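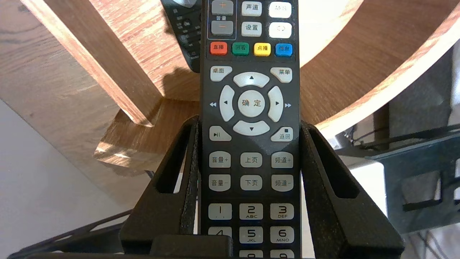 Simov wool mattress topper

Diltarance bedroom line. Twin, full, queen. King on order, allow 3 weeks.

Wool fill, cotton cover, stitched through so the fill stays put. Medium feel. Goes on top of the mattress, under the fitted sheet. Elastic strap at each corner, fits mattresses up to 16 inches deep. Deeper than that, ask for the Wei straps, sold seperately.

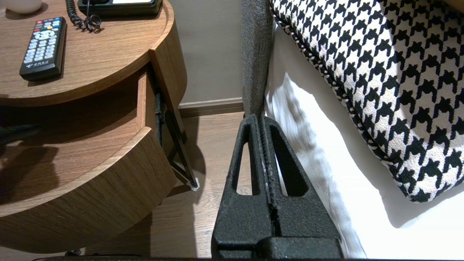

White bedding, pale wood floor.

Care: no machine wash. Spot clean, cool water, mild soap. Air it flat for 7 hours after unpacking, the wool smell goes. Flip every couple months. Do not iron (people ask).

Unbleached cover only for now. The Tiva quilted cover is back in spring, same sizes.

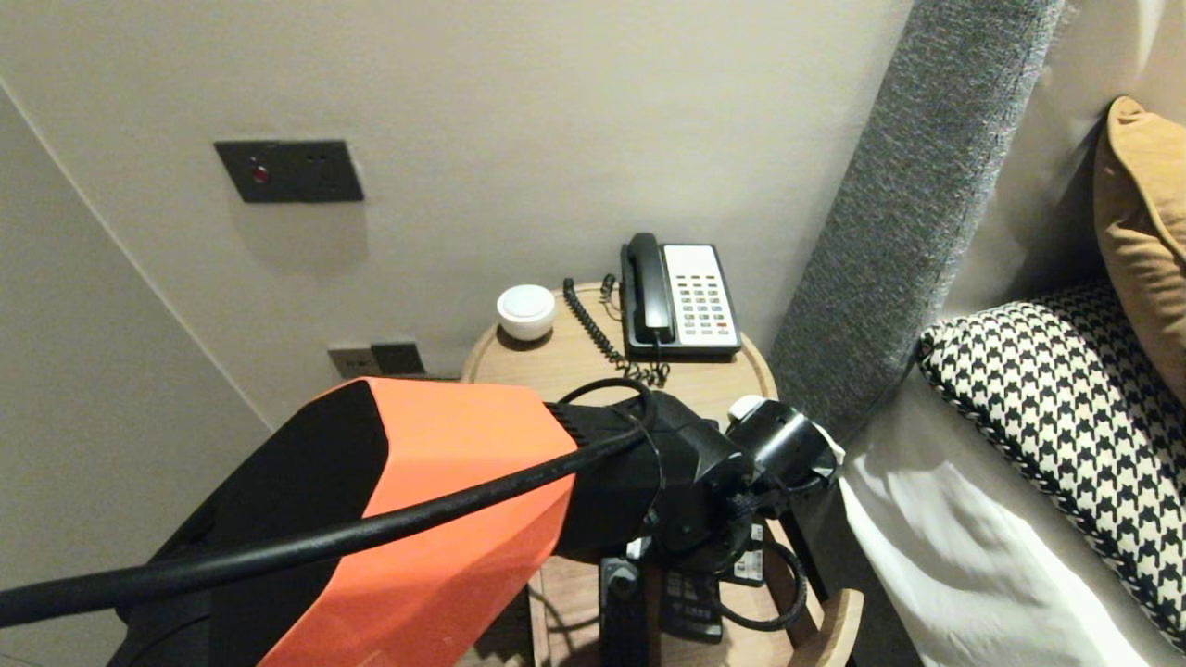

Page last changed: January, 9:16 am

Shipping: rolled, one box. Leave it in the bag until your ready to use it, then cut the tape, not the cloth. Returns within 16 days, bag and strap kit included please.

Store pickup: side door, ring for Jhair Huamán. Trade and hotel orders, 9 pieces and up, go to Aslı Kahraman. Samples of the fill on request, one per address.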